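Prüfliste Arbeitsplatzsicherheit und Betriebsmittel – Standort Pramolach
Betreiber: Stesex, Bereich Elektronikinstandsetzung
Prüfer: Borislav Vidmar
Begehung: 2025-02-22
Bewertung: i. O. / Mangel / n. z. (nicht zutreffend)

1. Verkehrs- und Fluchtwege

1.1 Fluchtweg Nord frei, Türen in Fluchtrichtung öffnend: i. O.
1.2 Fluchtweg Süd: Mangel. Zwei Leergutpaletten der Spedition Dokthorpe verengen den Durchgang auf 700 mm. Paletten in den Hof umlagern, Stellfläche am Boden markieren.
1.3 Rettungszeichenleuchten: i. O. Leuchte über dem Treppenabgang flackert beim Einschalten, Austausch bis März.
1.4 Bodenbelag: i. O. Offene Fuge vor dem Lagertor wie im Vorjahr, keine Stolperkante.

2. Arbeitsflächen

2.1 Tischplatten ohne Ausbrüche und scharfe Kanten: i. O.
2.2 Stoßstellen zwischen Tischteilen bündig: i. O. Zulässiger Höhenversatz laut Hausvorgabe 1 mm, Kontrolle mit Fühlerlehre.
2.3 Beleuchtungsstärke an den Prüfplätzen: i. O. An Platz 4 ist die Abdeckung der Leuchte verschmutzt, Reinigung veranlassen.

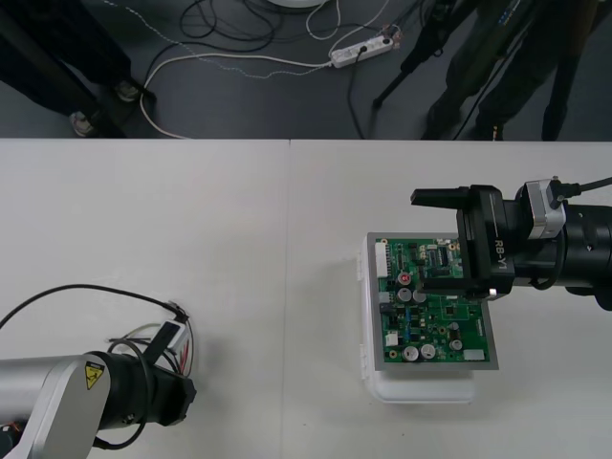 3. Elektrische Anlage und Betriebsmittel

3.1 Prüfplaketten ortsveränderlicher Geräte gültig: Mangel. Eine Lötstation und ein Verlängerungskabel ohne Plakette, beide bis zur Nachprüfung gesperrt.
3.2 Fehlerstrom-Schutzeinrichtungen, Prüftaste betätigt: i. O.
3.3 Verteiler UV 2: Mangel. Beschriftung der Stromkreise stimmt nicht mit dem Plan überein. Plan von Elektro Besson anfordern.
3.4 Steckdosenleisten nicht hintereinandergeschaltet: i. O.

4. ESD-Schutz und Baugruppenhandhabung

4.1 Erdungspunkte vorhanden und gekennzeichnet: i. O.
4.2 Handgelenkbänder, Tagesprüfung dokumentiert: Mangel. Im Prüfbuch fehlen vier Einträge.
4.3 Baugruppen nur am Rand greifen, Anschlüsse der ICs nicht berühren: i. O. Unterweisungsnachweise vollständig.

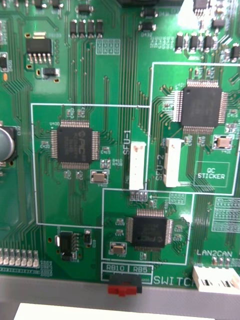 Abb. 2: Leiterplatte mit Mikrocontroller im QFP-Gehäuse, Bestückungsdruck in Zonen unterteilt

4.4 Ableitfähige Verpackung in ausreichender Menge: i. O. Lagerbestand bis zu 200 Beutel, Nachbestellung läuft über Dokthorpe.
4.5 Luftfeuchte im Baugruppenlager wird aufgezeichnet: i. O. Kalibrierschein des Messgeräts lag bei der Begehung nicht vor und ist nachzureichen.

5. Gefahrstoffe

5.1 Sicherheitsdatenblätter zugänglich: i. O.
5.2 Isopropanol am Arbeitsplatz nur in Tagesmenge: Mangel. Ein Kanister stand unter der Werkbank, gehört in den Sicherheitsschrank.
5.3 Lötrauchabsaugung, Filterwechsel eingetragen: i. O. Der Schlauch an Platz 2 sitzt locker – Schelle nachziehen. Bei der Sichtkontrolle von Baugruppen bleibt die Absaugung eingeschaltet, sofern am Nachbarplatz gelötet wird.
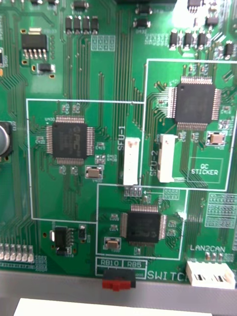
Die Filterkassetten sind nach Ausbau luftdicht zu verpacken und als Sonderabfall zu führen. Der Übernahmeschein für die letzte Charge ist abgelegt.

6. Brandschutz und Erste Hilfe

6.1 Feuerlöscher geprüft, Standorte gekennzeichnet: i. O. CO2-Löscher am Prüffeld hängt hinter der Garderobe, Garderobe versetzen.
6.2 Verbandkasten vollständig: Mangel. Augenspülflasche abgelaufen.
6.3 Aushang der Ersthelfer aktuell: i. O.

Nachkontrolle der Mängel 1.2, 3.1, 3.3, 4.2, 5.2 und 6.2 im März durch B. Vidmar. Erledigungsvermerke vorab schriftlich an die Standortleitung Pramolach.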